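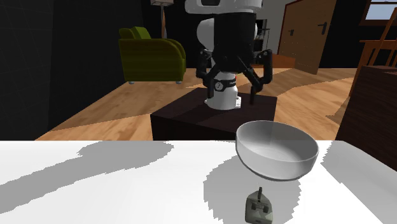 According to one respondent in Cuadros, the question on our form was the wrong one. She had been asked where she kept her spare keys, and she answered that she did not keep them anywhere; they were put down, and then they stayed. Several other respondents made the same point in different words, and we changed the form before the second round. The revised question asked where an item was last put down, and left the word "keep" out. The results in this section come from the revised form only.

4.2 Where small items are put down

The diary was filled in by 47 households in Jirkeo and Cuadros over 21 days. It produced 2,925 usable entries. An entry was usable if it named the item, the room, and the surface or container, and if the time of day was given at least as morning, afternoon, or evening. Entries that named only the room were set aside. Most of these came from the first days of the diary, when people were still getting used to it.

Each entry was coded by surface type. We used four types: fixed surfaces (counters, window sills, built-in shelves), standing furniture (tables, stands, chests), open containers (bowls, trays, baskets without lids), and closed containers (drawers, boxes, cabinets). Pockets and bags were coded separately and are treated in Section 4.4. An item in a bowl on a table was coded as being in an open container, and the table was recorded as its support. Two coders worked on the entries independently and settled differences by discussion. Most differences were over trays, which one coder had at first treated as part of the furniture.

The main finding is simple. Items used every day were mostly put down on fixed surfaces near a door, and items used less often drifted into open containers. Closed containers were used less than the households themselves expected. In the opening interview, many people told us that batteries, fuses, spare keys, and similar things were kept in a drawer. In the diary, the same items turned up in a bowl or on a sill, and the drawer was mentioned mainly when somebody had looked in it and not found what they wanted.

Time of day made a difference. Evening entries had the widest spread of places. Morning entries were short and repetitive, often a single word, and in many homes the same place was written down on every day of the diary. We take this as a sign of habit, although tiredness with the diary may also play a part. The evening entries did not become shorter in the same way.

4.3 Open containers

Open containers deserve a section of their own, as they were the places where items stayed the longest without being used. People described them as handy. The same people also described them as full of things that did not belong there. One household in Jirkeo called theirs "the waiting bowl," and said that things went into it until somebody decided about them. For many of the items listed, no decision was recorded before the diary ended.

The shape of the container seems to matter. Shallow trays were cleared more often than deep bowls. A tray that has filled up starts to spill onto the table, and the spill was the most common reason given for clearing it. A deep bowl can hold a good deal before it is in anyone's way. Wide bowls with a flat floor fell between the two. Small flat items lie on the bottom and are easy to see from above as long as little else is in there with them (Figure 3). Once other things are added, flat items are the first to be covered.

This agrees with what people told us about searching. When they looked for a flat item such as a tag, a card, or a washer, they often tipped the whole container out. When they looked for a thicker item, such as a tape measure or a flashlight, they reached in and felt for it. Tipping out was followed by a partial clearing in many of the entries, so flat items have an indirect effect on how tidy the container is kept. We had not planned to look at this and did not ask about it directly, so the entries that mention it are likely to be an undercount.

The support under the container also had some effect. Bowls on low furniture were used by children and adults alike, and held more mixed contents. Bowls on high shelves were used by adults and held fewer things, many of them forgotten. In the Huseo pilot, which used an earlier form, the same pattern appeared in the comments, but the height of the support was not recorded and we cannot compare the two sets.

Color was mentioned by some respondents without being asked. Pale containers were said to make small dark things easier to find. Gray and silver items were said to be hard to find in anything. We did not test this claim. It would be easy to include in a later study, using the same set of items in containers of different colors.

Figure 3. Wide white bowl with a small flat gray item on its floor.
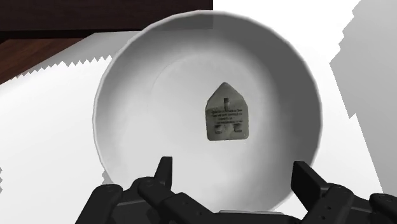
4.4 Pockets and bags

Pockets and bags were coded apart from the other types for a practical reason: they move. An item left in a coat pocket has a place, but the place may be in the hall in the morning and in another building by noon. Respondents were asked to write down the location of the coat or bag at the time of the entry. Many did not, and we used the location from the nearest earlier entry where there was one.

Items in bags were reported missing more often than items in pockets. Bags have more compartments, and in shared households they are sometimes emptied by a person other than the one carrying them. The Silonura checklist, which we used in the closing interview, has no line for compartments. We added one by hand for the Cuadros households. The Jirkeo interviews had been completed by then, so compartments are reported for Cuadros alone.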